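Plurka
October 26, 2021

1/ Many people ask me what changed for us when automation came to our work. I will try to answer in a few short posts. My English is slow, so please be patient.

2/ I clean washrooms. I did this for our firm before Pasier, our automation project, started in July. In that time my day was a list of rooms and a trolley.

3/ Now part of my shift is teaching. I take a gripper in each hand and do the small jobs I know well, and the machine learns from how I move. Inger Brynjólfsdóttir plans these hours with us. We do 50 minutes, then we rest.
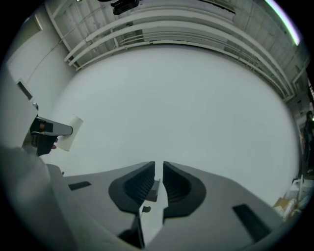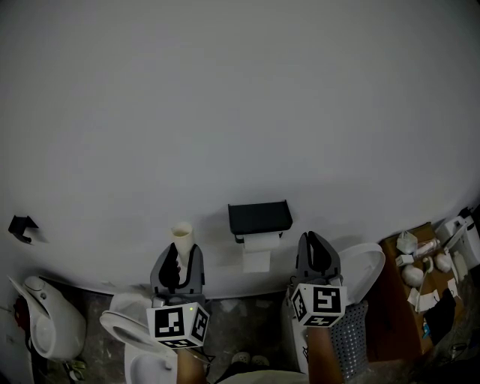

4/ The first week my wrists were tired. With my fingers I pick up a cup without thinking. With a gripper I must think where the cup is, how it leans, when to let go. I became slower, and this was hard for my pride.

5/ My colleague Patricio Villanueva asked the question we all had: are we teaching the thing that will take our hours? The answer from the office was that 2 of us would get a new contract, with more pay for the teaching. For the other 3 there is still no paper. I think this should be said openly.

6/ One good change: people ask us how the work is done. Before, instructions only came down to us. Now an engineer writes down what I say about the corner behind a toilet.

7/ I am 60 next year. I do not know if I will see a robot clean a whole washroom alone. I would like to have it in writing what happens to us if it does.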